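Comparing two finger sets for hand-held grippers on a cloth-folding task

Vakulenko bench notes, written by Lesia Koval. Tested with Halyna Hladun and Petro Kravets.

We had two finger sets for the same pair of hand-held grippers and needed to pick one before recording a long run of folding data. The Flestton set is stiff and pointed. The Pirnine set is softer at the tip and a little wider. Both bolt onto the same body with the same screws. These are the steps we used to compare them, and you can reuse them for any two sets as long as the opening width is close.

What you need

A pair of hand-held grippers with a head camera
Both finger sets and the driver that fits the pivot screws
A bed or padded table with a fitted sheet on it
A plain cotton T-shirt
The Nudumeo logger, or whatever you use to record finger opening and video on one clock

Step 1. Set up the work surface

Use a real mattress if you can. A hard table flatters stiff fingers, and people who train on a table find the grasps land too deep once the cloth is on something that gives. Pick a sheet in a color that separates well from the shirt. We went with a blue T-shirt on sage green and had no trouble telling the edges apart in the video.

Leave a few wrinkles in the sheet. If you iron it flat you are testing a surface you will never see again. 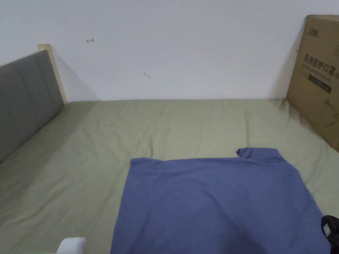 Step 2. Fix the background

Push the bed against a bare wall and keep anything with large print at one side. Lock the camera exposure before the first trial. Auto exposure will drift every time a pale gripper body comes close to the lens, and then the two sets can't be compared frame by frame. Write the exposure value on the trial sheet so the next person can match it.

Step 3. Zero the opening

Close both grippers fully and start the logger. Open them fully and check that the reading reaches the value in your config. Ours reads 121 at full open with either set. If the number comes up short, the linkage is binding and the pivot screws need backing off a quarter turn. Do this again after every finger change. Petro skipped it once and we threw out the morning.

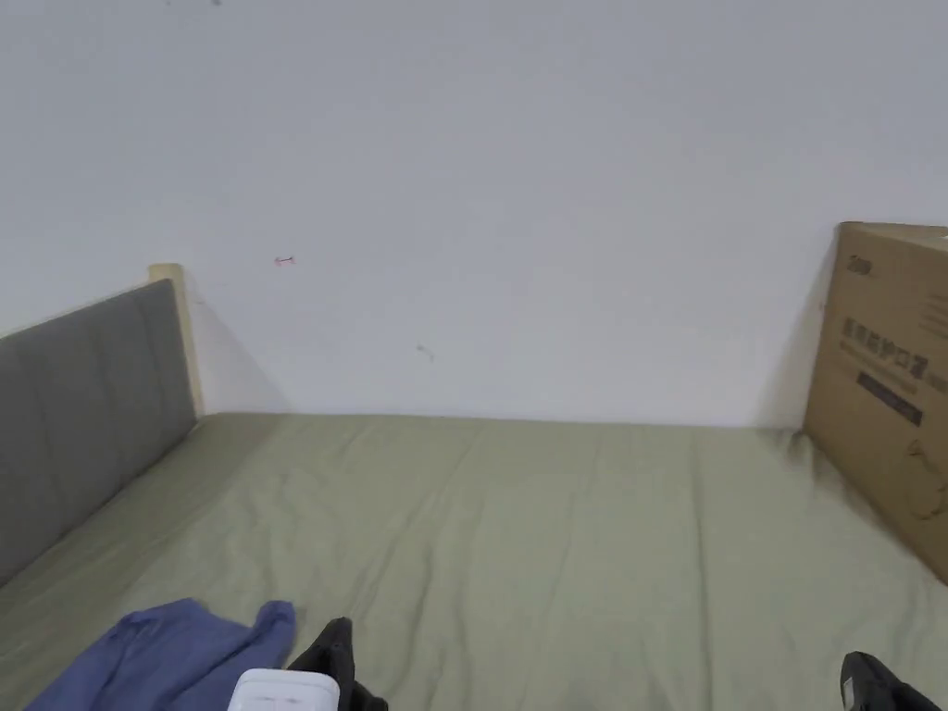
Finger angle at the start of a trial matters more than we expected. With the Flestton tips held steep, the point goes into the sheet and picks up sheet and shirt together. Start every trial with the fingers spread wide, a broad stretch of bare sheet between them and the cloth off to one side, so that the approach is a real approach and the tips have to travel to the hem. If you start with the fingers already over the shirt, both sets look equally good and you learn nothing. The Pirnine tips are more forgiving here, and you can come in steep without catching the sheet as often.

Step 4. Run the flat grasps

Spread the shirt flat. Grasp one corner of the hem, lift it to shoulder height, hold, and put it back. Use the same corner each time and alternate hands. Log a miss whenever the cloth drops before the hold is over. Log a double whenever the sheet comes up with it – doubles are the ones that ruin a folding policy later, so don't let them pass as successes.

Do a full block with one set before you change over. Swapping every few trials sounds fairer, but the screws wear and the zero moves.

Step 5. Run the crumpled grasps

Drop the shirt from chest height and leave it as it lands. Pick it up by whatever ridge is nearest, then find a corner with the second hand. This is slower and your arms will get tired. Taras Horobets did most of ours and asked for a break every up to 1000 seconds of recording, which seems right.

Step 6. Check what the camera can see

Review the head video before you take the rig down. You want to know how often the shirt or the fingers leave the view. When you look up toward the wall, the working area slides off the bottom and the opening reading is all you have left. 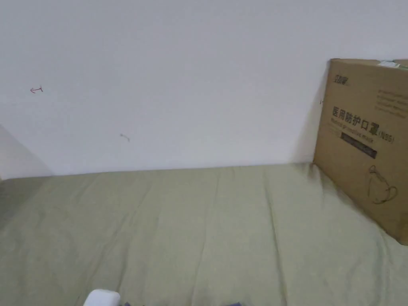 Vakulenko Bench Notes, page 2

For our rig the fix was a lower camera tilt and a reminder to the operator to keep the chin down. A wider lens would do it too, but the finger tips get small and the Pirnine ones are hard to make out at that size. Tilt in small steps, record a short clip, and stop when both tips are in view at the rest position. Some clips will still lose one hand at the edge. Tag those and keep them, as the policy will meet the same thing.

Step 7. Compare at the rest position

Hold both grippers open and still over the sheet for a few seconds at the start and end of each block. This gives you matching frames for the two finger sets. Lay them over each other on screen and look for any lean in the fingers. A finger that has shifted on its screw shows up right away, long before it shows in the miss rate.
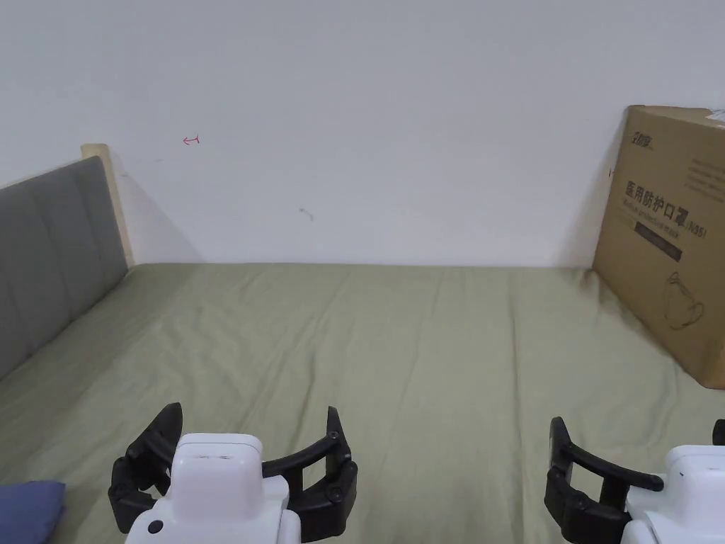

Then export the block. Nudumeo writes one file per hand, and the names have to match or the merge step drops the second hand without a warning. We named ours by finger set, block and hand, in that order. Session 2726 is the one to open if you want to see a clean export from our side.

What we chose

We kept the Pirnine set for folding. It had fewer doubles on the flat grasps, and the operators liked it better by the end of June. The Flestton set was clearly better on the crumpled grasps, where the point gets under a ridge that the wider tip slides over. If your task is mostly picking clothes out of a pile, take that one.

Chiamaka Uzor is repeating the test with a heavier towel and the stiff set filed down at the point. Her numbers will go on this page when the blocks are finished.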